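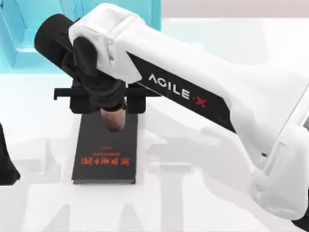 Última actualización: 9 de octubre de 2025

Llevaba meses prometiendo esta reseña a la gente del taller y, como siempre me pasa, se me ha ido alargando, así que poneos un café. Trata del paquete de planificación de Kadamside, el que se vende para decidir qué brazo robótico comprar antes de comprarlo: uno monta la mesa en simulación, coloca los brazos, pone encima los objetos con los que va a trabajar de verdad y mira si aquello tiene sentido. Lo de arriba es una de nuestras pruebas, con un brazo AgileX blanco sosteniendo un cilindro de madera en vertical justo encima de un libro cerrado.

Empiezo por el principio, que es el dinero. En Stovis nos dedicamos a preparar material para bibliotecas escolares: encuadernamos, forramos, metemos libros en cajas con juegos y piezas de madera (bloques, mangos, peonzas, cosas así) y lo mandamos todo a los colegios. Somos un taller pequeño y muy querido por quienes trabajamos en él, pero con un presupuesto que da risa. Cuando planteamos automatizar una de las mesas de preparación, la primera reacción fue la de cualquiera: abrir catálogos, pedir ofertas y comparar alcances y cargas máximas en una hoja de cálculo. Estuvimos así casi toda la primavera, y la hoja llegó a tener 111 filas. Os juro que al final ninguno de nosotros sabía decir qué columna importaba.

Fue Vilhjálmur Bach, que nos lleva las compras desde hace años y tiene una paciencia infinita con mis entusiasmos, quien propuso parar y gastar un poco en planificar antes de gastar mucho en hierro. Nos dieron una licencia de prueba en agosto y luego contratamos la de pago, que nos ha salido por 500 euros al año para dos puestos. No es calderilla para nosotros, pero comparado con equivocarse de brazo me parece un dinero bien empleado, y ya lo iré explicando.

La instalación

Muy llevadera. Se descarga, se pone la clave, se elige el modelo de brazo de una lista y aparece montado sobre una mesa blanca y limpia. Yo, que no soy informática ni de lejos, tuve la primera mesa en pie la misma mañana. Lo que sí os digo es que el ordenador del taller se quedaba corto y hubo que cambiarle la tarjeta gráfica, un gasto que no habíamos previsto y que debería salir bien grande en la página de compra en vez de escondido en los requisitos. Si estáis haciendo números, metedlo en la primera línea.

También os recomiendo que reservéis unos días tranquilos para medir vuestros propios objetos. El programa trae una biblioteca de cosas ya hechas, bastante maja, con libros, bloques y piezas de cocina, pero lo vuestro es lo vuestro. Nosotros fuimos con el calibre apuntando grosores de tapas y diámetros de mangos en una libreta, y fue una tarde entretenidísima, la verdad.

Cómo se ve el trabajo

Para la prueba de la foto de cabecera escogimos de la biblioteca un libro de tapa oscura con el título en caracteres chinos grandes y rojos, porque preparamos lotes en varios idiomas, y un cilindro corto de madera rojiza con su veta y todo. Me encanta que la veta se vea. Sé que para calcular un presupuesto no sirve de nada, pero cuando se lo enseñas a alguien que lleva media vida trabajando con las manos y reconoce una pieza parecida a las suyas, la conversación cambia por completo. Se acercan a la pantalla, señalan, preguntan, ¡y protestan!, que es lo que hace falta.

La primera protesta, por cierto, fue muy buena. Una compañera se fijó en lo ancha que es la pinza, con ese riel negro horizontal que sobresale a los lados del cuerpo, y preguntó cómo pensábamos meter eso en una caja donde ya hay cosas. Yo no lo había pensado. Llevaba semanas mirando kilos y milímetros de alcance, y resulta que en nuestras cajas lo que escasea es el hueco alrededor de la pieza. Añadimos la columna a la hoja de cálculo y se nos cayeron varias filas de golpe. Solo por esa pregunta ya le tengo cariño al programa.

La vista de cerca está muy conseguida, con el brazo cruzando en diagonal y las sombras suaves sobre la mesa. La iluminación de serie, en cambio, me parece demasiado amable. En el taller tenemos una ventana grande a un lado y un fluorescente viejo al otro, y las tapas plastificadas brillan que da gusto. Se pueden añadir luces a mano, pero el menú es enrevesado y acabé llamando a soporte (atienden bien, en inglés y con buen humor, aunque tardan un día en contestar).

¿Un brazo o dos?

Esta era la pregunta gorda del presupuesto. El vendedor de Kirkegaard, que es quien nos distribuye los equipos por aquí, nos ofrecía un puesto con dos brazos y un descuento que sonaba estupendo. Montamos las dos variantes. Con dos brazos la mesa impresiona mucho, y para sujetar un libro abierto mientras se hace otra cosa seguramente sea lo suyo. En nuestra mesa, que es estrecha, la segunda pinza se asoma por la izquierda enseguida y hay que empezar a pensar en quién pasa primero. Eso son horas de programación, y las horas de programación las pagamos aparte.

Así que el plan ha quedado en dos fases: un brazo ahora, con la bancada ya preparada para el segundo, y el segundo cuando el primero se haya ganado el sueldo. Pedid siempre precio de la bancada doble aunque compréis un solo brazo. La diferencia era pequeña en nuestra oferta y os ahorra desmontarlo todo más adelante.

Lo que el programa no calcula

Hay un apartado de costes dentro del propio paquete y es, con diferencia, lo más flojo. Suma el brazo, la pinza y la bancada, le pone una amortización por defecto y te saca un gráfico precioso. No contempla el vallado ni la evaluación de riesgos, ni los dedos de repuesto para la pinza, ni el curso de formación, ni el día que hay que parar la mesa para instalarlo. Tampoco deja cambiar la moneda en mitad de un proyecto, y a Vilhjálmur, que había recibido una oferta en coronas y otra en euros, casi le da algo. Acabamos usando nuestra hoja de siempre y el programa solo para mirar y discutir.

Otra cosa que conviene tener presente es que una pieza agarrada en la simulación es una pieza agarrada en la simulación. La madera nuestra viene a veces encerada y resbala, y hay lotes con el diámetro un poco caprichoso. Antes de firmar nada pedimos a Kirkegaard una demostración con una caja de piezas del taller, elegidas a mala idea, y os aconsejo hacer lo mismo. Si ponen pegas, ya sabéis algo del servicio que os espera luego.

Comparado con Drimance

Probamos también Drimance, que es más barato y funciona en el navegador. Para una nave grande con cintas y palés creo que me gustaría más, se dibuja rapidísimo y el informe sale bonito. Pero los brazos son muy esquemáticos, la pinza es casi un bloque, y la pregunta del hueco en la caja no habría salido nunca de ahí. Si vuestra duda es cuántos metros ocupa la instalación, mirad Drimance. Si vuestra duda es si la mano cabe donde tiene que caber, me quedo con Kadamside sin pensarlo mucho.

Lo que me ha gustado

Lo fácil que es enseñárselo a personas que no habían visto un robot de cerca. El detalle de los brazos y de los objetos. Que se pueda guardar una mesa, cambiar una sola cosa y volver a la anterior sin dramas. La atención de soporte, con su calma.

Lo que no tanto

El apartado de costes, ya lo he dicho. El menú de luces. Que el manual en español esté a medias y salte al inglés justo en el capítulo de pinzas. Y que la licencia vaya por puestos y no por personas, porque en un taller como el nuestro el ordenador es de todos y andamos pidiéndonos turno.

¿Lo volvería a comprar? Sí, y antes que las ofertas, no después. Le pongo un notable alto. Nosotros renovaremos un año más, hasta tener decidida la segunda fase, y luego ya veremos, porque una vez instalados los brazos no tengo claro que le saquemos tanto partido.

Si alguien está en una situación parecida y quiere la plantilla de presupuesto con las partidas que se nos habían olvidado, que la pida en los comentarios y se la mando encantada. La columna del ancho de la pinza va en amarillo.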